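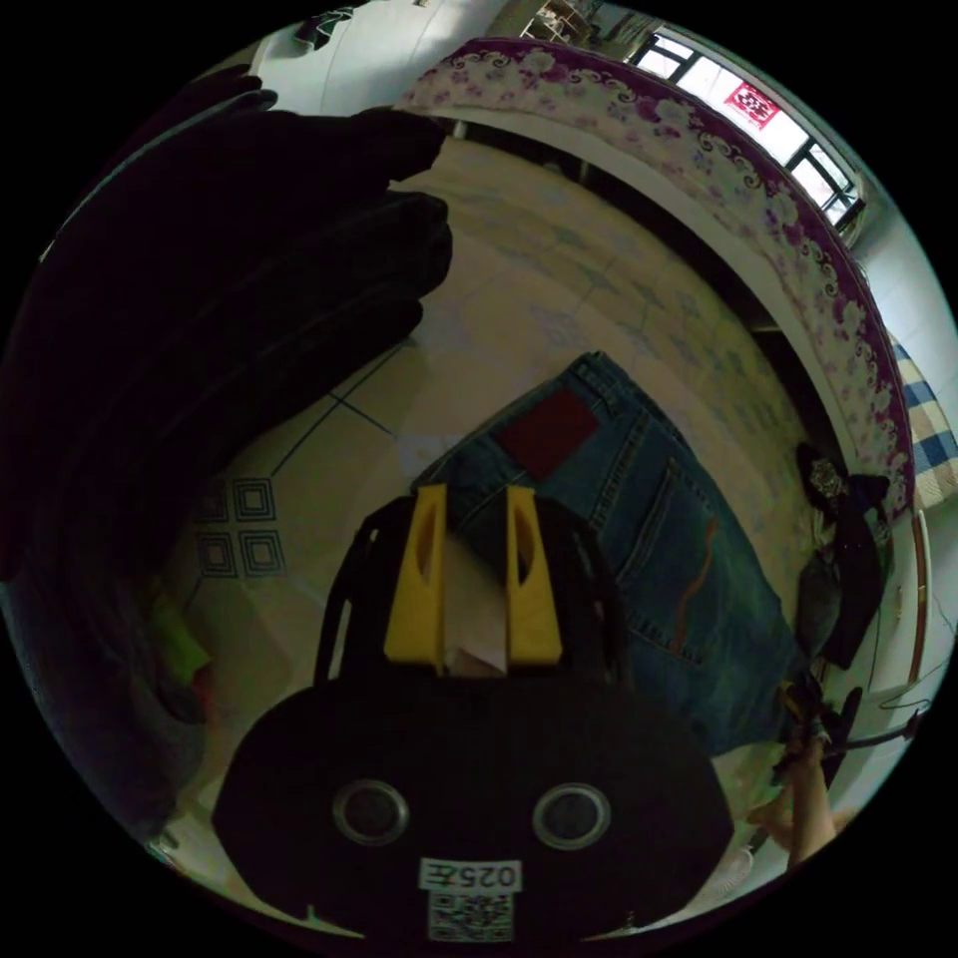 Issue 148, page 63

How to Patch a Worn Knee by Hand

Teresa Gallagher

When I moved into the flat over the bakery in Potenton I had one good pair of jeans and no sewing machine, and by the end of June the knee had gone. I took them to my neighbor Colm Mac Carthaigh, who had been mending work clothes for longer than I'd been wearing them, and he sat me down at his kitchen table and made me do it myself. It took me the entire evening and most of a pot of tea, and the patch was crooked, and I wore those jeans for years afterward and was sorry when they finally went. So I'd like to sit you down at the table too, in a manner of speaking, and take you through it at the same pace.

What you'll need

A pair of jeans with a knee that's thin, or split, or gone altogether
A piece of denim for the patch, cut from an old pair if you have one
Strong cotton thread (sashiko thread is lovely, but plain buttonhole thread will do)
A long needle with a sharp point and an eye you can thread without swearing
Pins, and a few safety pins if you're a fidgeter
Chalk or a sliver of dry soap
A ruler
Small scissors
A magazine or a thin hardback book

Before you start

Wash the jeans, and wash the patch fabric along with them, especially if it's new. New denim can shrink a surprising amount the first time it meets warm water, and if it does that after you've sewn it in, the knee will pucker like a drawstring bag. Dry both pieces completely. If you have an iron, go over the knee on the wrong side and press any frayed edges flat.

Then put the jeans on and have a good look at yourself. Bend your leg. Sit on a chair. You'll probably find the thin area is a good deal bigger than the hole, and it's the thin area you're mending, so draw a chalk line around all of it while you're still wearing them. I skipped this once, on a pair I was very fond of, and had a new tear along the top of the patch before the summer was out.
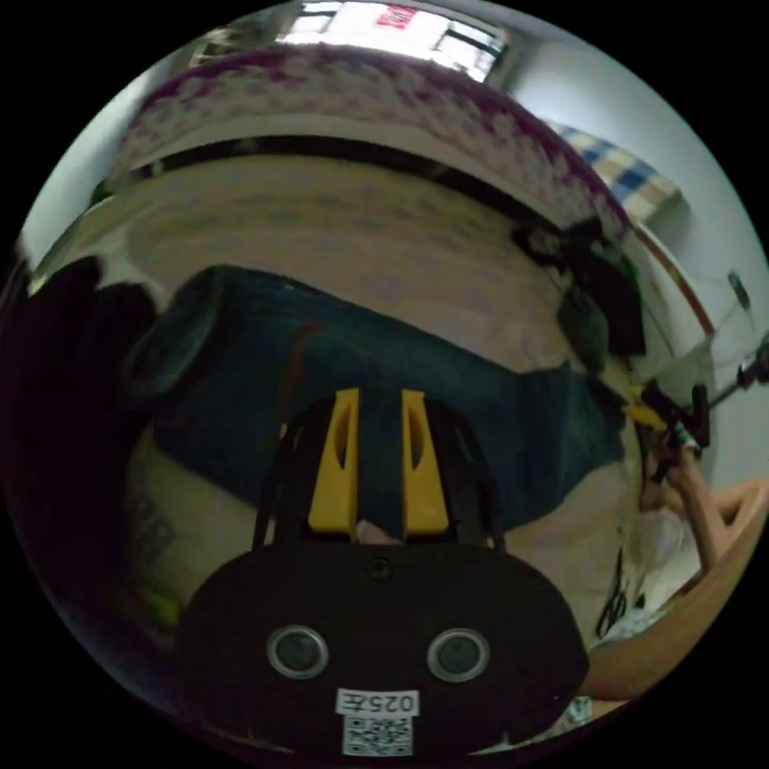 Choosing the patch is the part people fret over, and I do understand why, because a shop will show you a whole wall of denims and every one of them looks slightly wrong against the pair in your hand. Weight matters most. You want something the same thickness as your jeans or a touch lighter, since a heavy patch drags at the tired cloth around it. Color you can be relaxed about. If your jeans are blue, like the material in the photo, take them over to a window in the middle of the day and hold the candidates against the thigh as well as the knee, as the two will have faded differently. I buy remnants from Ó Ceallaigh when I'm passing, where they keep the short ends in a bin by the door, but the back of an old leg is as good as anything you can buy and it comes already softened.

Cut the patch a thumb's width bigger than your chalk line on every side. Round off the corners -- a sharp corner will always be the first thing to lift. Check the grain too, which simply means making sure the threads of the patch run up and down the leg the way the threads of the jeans do. Tug it gently in each direction. It should give a little less along the length than on the bias, and if it stretches like a bandage you've got it on the diagonal.

Pinning it in

Turn the jeans inside out. Slide the magazine into the leg, under the knee, so that you can't possibly sew the front of the leg to the back. (You will think you're too sensible to do this. I've done it twice, and the second time I was teaching a class at Omau with everybody watching.)

Lay the patch over the chalked area with its right side facing down, against the inside of the leg. Smooth it from the middle outward with the flat of your hand and pin around the edge. Don't pull it tight. Knees bend, and the patch needs a bit of slack to bend along with them, so I like to let the leg rest over the book in a slight curve while I'm pinning.

Baste all the way around in big loose stitches, using any thread you'd like to be rid of. Take the pins out, turn the jeans the right way again, and try them on once more. If you can squat down without feeling a pull, carry on. If you can't, snip the basting and shift the patch now while it's easy.

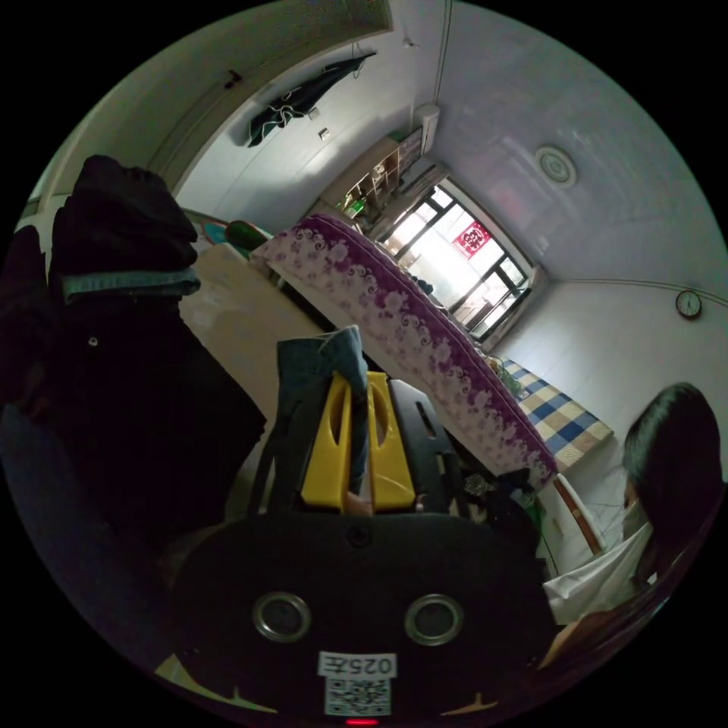

With the basting holding everything still, you can start on the stitches that will stay. Thread your needle with a length no longer than your arm and work on the right side, in rows of plain running stitch, beginning a little beyond the edge of the patch. Chalk the rows first if your eye isn't to be trusted. Mine isn't, and I rule them a finger's width apart.

Load a few stitches onto the needle at a time by rocking the point up and down through the cloth, then pull the thread through and ease the row flat between your finger and thumb. At the end of each row leave a small loop of slack before you turn. The loops look untidy on the inside and they're meant to be there, so please don't pull them snug at the last minute out of neatness.

When you reach the hole itself, you have a choice. You can tuck the frayed edges under and stitch close to the fold, or you can leave the white threads showing and sew straight across them. Colm always tucked. I've gone over to leaving them, mainly out of laziness in the beginning and now because I like how they look.

Finish off on the inside with a couple of tiny backstitches, running the tail under the last row. Knots are all right on a hem but they rub on a knee.

Last of all

Pull out the basting. Turn the jeans inside out and trim any patch that sticks out well past your stitching, or catch it down with a loose whipstitch if the fabric wants to fray. Press it once more. For the first few washes use cool water, keep them inside out, and hang them by the waistband to dry. If a row works loose, just sew another one beside it.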